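Notebook - teardown cell, wrist and gripper service
Sunday, late morning. R. Benavides, with Bianka Orbán on the pendant until lunch.

Started from Priya's note that the left finger was coming back to zero a bit open after homing. Jogged it closed on the feeler stock and read a gap at the tips. Not much, but enough to matter on thin cards.

Powered down, locked out, pulled both fingers. Left finger base screw was about a quarter turn slack. The other one was fine. Cleaned the seats with alcohol, no burrs. Threadlocker (the blue one from the Hurard drawer, the old tube has gone stringy) and torqued to the card on the cell door. Paint marks on both so we can see if they creep.

Linkage pivots wiped and given one drop each. Barrett F. had been greasing these. Please don't, it picks up the dust out of the old PCs and turns to paste.

Re-homed 2 times, same zero both times. Then ran open/close for 200 cycles at half speed with no part. Re-checked the gap: closed flat.

Wrist camera: lens cleaned, bracket snug, cable clip moved one hole back so it stops rubbing at full roll. Redid the hand-eye calibration afterward, old file kept as wrist_306 in case the new one is bad.

Wrist camera views, one at the grey slotted board and one in the open tower:
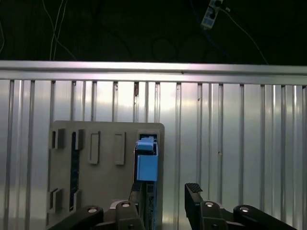
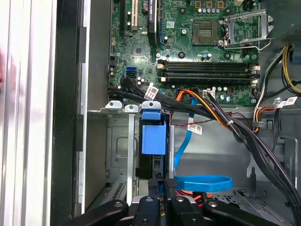 Still to do. The approach height over the tower is set from the old calibration and needs teaching again before anybody runs the Mbeki batch. Keep speed override at 60 until that's done - I left a tag on the pendant.

Spare pads: one set left in the cabinet. Asked Barrett Ridgeway to order from Skinuseo, same part as last time, and to check whether they'll sell the pads without the finger blocks. Last October we paid for whole fingers and threw the blocks in a bin.

Also the door switch on the cell is sticky again. Had to slam it to get the reset. Bianka thinks it's the striker plate and not the switch. Will look at it after the re-teach.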